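What the Gratent subscription sells you 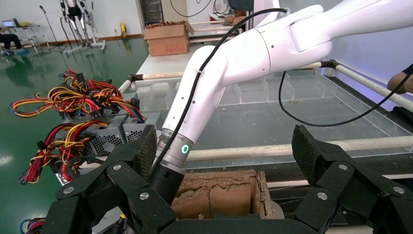 The sales pitch for the Gratent two-arm kit goes like this. You pay 289 pounds a month, the arms arrive on a pallet, and within 5 days they are handling your awkward materials for you. Clay, brick, reclaimed stone, the rough stuff that ordinary automation leaves alone. I have now read the brochure, sat through the demonstration at Estport and spoken to one paying customer, and I still can't tell you what the monthly fee is for.

I don't mean the hardware. The hardware looks decent enough, and I have no quarrel with anyone who wants to rent a pair of arms instead of buying them. My quarrel is with the word "service". When I hire a boiler engineer on a service plan, a person comes to my house and mends the boiler. Gratent's plan gets you software updates, a login and 3 support calls a year. After that you pay by the hour.

Gavin MacBrayne runs a small brickworks outside Sodbridge and signed up in November. He was polite about it, more polite than I would have been. His clay varies from batch to batch, and so do the bricks, in weight and in how readily they crumble at the corners. The arms were set up on one batch and had to be set up again for the next. His first two support calls went on that. He is saving the last one.

Ask the company about this and you are told that rough materials are difficult. Well, yes. A brick is uneven, it cracks, it leaves dried mud on everything it sits in, and a grip that suits one will chip another. Anyone who has stacked them for a summer could have said so for nothing. But the difficulty is the reason people are paying, so it seems a bit rich to offer it as the excuse.

Then there is the matter of 200. That is how many bricks the brochure says a pair of arms will sort in a shift. Which bricks? How long a shift? With someone standing by or without? I asked all of these at Estport and was given a pen.

The older Cruickshank rental scheme was dull and it cost more, and the arm it came with was slow. The contract ran to two pages, though, and one of those was a list of what they would come out and fix. I would like to see Gratent print the same page. If it turns out to be a short list, fine, charge less.

Until then my advice to small yards is to ask for a trial on your own worst batch, in your own shed, and to keep your chequebook in the drawer while it runs. MacBrayne's contract comes up for renewal next year. He says he hasn't decided.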